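[Checkdesk-list] Re: Plurov bridge toll letter, draft for comments
From: Muchen Dong

On Gleice Fontes's message at 6 p.m.:

> Hi all,
>
> Readers in Plurov keep sending me a letter saying the town will
> start charging drivers to cross the Makris bridge. It has the
> municipal crest at the top and a signature at the bottom. The
> version I have is a screenshot of a screenshot. The largest group
> it was posted in has 2,000 members.
>
> Has anyone on the list looked at this one already? I don't want to
> duplicate work. I also don't know if we should publish on it while
> it is still mostly local.
>
> Gleice

Gleice, I started on this before your message came in, so please don't duplicate it. I think it has spread far enough to publish. It was in the Junitz commuter groups this morning, and people there use the bridge every day.

I have a draft, pasted in below. I would like comments on two points before it goes to the desk. The first is the rating. I have it as "false" because the letter itself is forged, but there was a real discussion of tolls two budgets ago and somebody could argue for "misleading." The second is whether we reproduce the letter. My preference is to show only the top half with our stamp across it. The full page with the payment details should stay out.

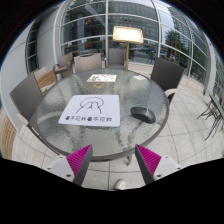
PLUROV, April – A letter shared on social media claims that drivers will have to pay 700 a year to use the Makris bridge between Plurov and Junitz. The claim is false. The town has not introduced a toll, and the letter was not issued by the town.

The letter is addressed "to all vehicle owners" and says that the annual charge must be paid in advance. It offers a discount of 200 to anyone who pays early, and gives an account number for the transfer. It warns that cars without a sticker will be turned back at the bridge.

Posts carrying the letter have appeared in neighborhood groups in Plurov and in commuter groups in Junitz. "Now they want us to pay to go to work," one of them reads.

The reference number on the letter does not follow the format used by the town. Published letters from the roads office start with two letters and the year. The number on this one is six digits with no prefix. The office named in the signature block, the "Department of Crossings," does not appear in the town's list of departments.

The crest is also out of date. It is the older version with the open gate, which the town stopped using when it redesigned its stationery.

A change in bridge charges would need a vote by the town council. We read the council minutes for the past year and found no vote on a toll and no proposal for one. An earlier budget debate did include a suggestion to charge heavy trucks. It was withdrawn before a vote and did not cover private cars.

The roads office told us by phone that it had not sent the letter and that drivers should not transfer money to the account. It has passed the account number to the police.
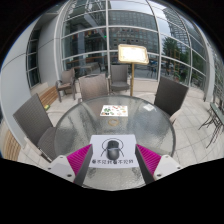
A computer mouse on a sheet of paper, on an outdoor glass table.

We could not find out who wrote the letter. The earliest copy we found was posted by an account that has since been deleted. A reverse image search of the crest led to a tourism page for the Lundar valley that still carries the old design, and the two files have the same uneven left edge. That suggests the crest was copied from there, though it does not tell us by whom.

Drivers who have already made a transfer should contact their bank.

End of draft. A few notes that are for the list only:

– The reference format comes from the public letters archive. I have the links saved and will add them as footnotes.

– The roads office would not give a name for the quote, so I have left it as "the roads office." If the desk wants a named source I can call again after 9 a.m.

– I am least sure about the Lundar paragraph. The edge match looks good to me, but I would like a second person to compare the files. Gleice, could you do that from your copy? If you have an earlier one than the screenshot, please send it too.

– The account number should not go in the text, in the image or in replies to readers.

If there are no objections by noon I will send it to the desk with the "false" rating.

Muchen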